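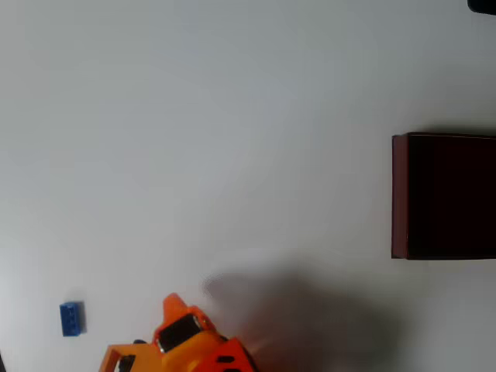

Fig. 1. Lab 4 setup: orange gripper, blue brick, dark box on the white tabletop.

ROBOTICS 102, LAB 4 HANDOUT
Brick to Box, Part One
Read this before Thursday, please!

Okay, so this is the lab everybody asks me about in the first week. You've done joint angles, you've done the homing routine (twice, for those of you on the Stakley bench), and now you finally get to go after an object. The task sounds tiny. Get the gripper to the blue brick, close on it, lift, carry it over and set it down next to the box. I love this lab, and I also know it eats a whole evening if you come in cold, so here are my notes from last time I taught it.

Before you move anything

Run the homing routine and write down the six joint readings in your log. Then look at the overhead view on your screen and find three things: the brick, the box and the pointed fingertip. Everything we do is measured from that tip, so if you can't see it, change your starting pose until you can.

Watch out for the shadow. The arm throws a big soft gray one on the table, and if you're using the simple threshold script from the Skinell notes it will happily report the shadow as an object. Brick and box are both much stronger in color, so try working in hue and saturation first (pages 24 and on in the course reader, the part with my terrible drawings).

Approach

Notice how the brick's long side runs up and down in Fig. 1. You want the fingers to close across the short side, with the studs facing whichever way they happen to face. Come in from above, stop short, check your rotation, then go down slowly. I set the speed cap at 100 in the starter file and I'd leave it there for now! Some of you will want to raise it. Wait until you've had a few clean grasps in a row.

If the brick skids away when the fingers close, you're off center, so open up, back off and line up again. Please don't fix it by squeezing harder, the motors get hot and then the next group has to wait.

What to hand in

Your log with the joint readings, your threshold values, and a paragraph on one attempt that went wrong and what you changed afterward. I read these closely and a good failure gets full marks. Name the file with your bench (Drinau, Stakley or Þórarinsdóttir, and yes, you can skip the accents in the file name).

Part Two uses the same table layout with the brick turned sideways, so save your code somewhere you'll find it again.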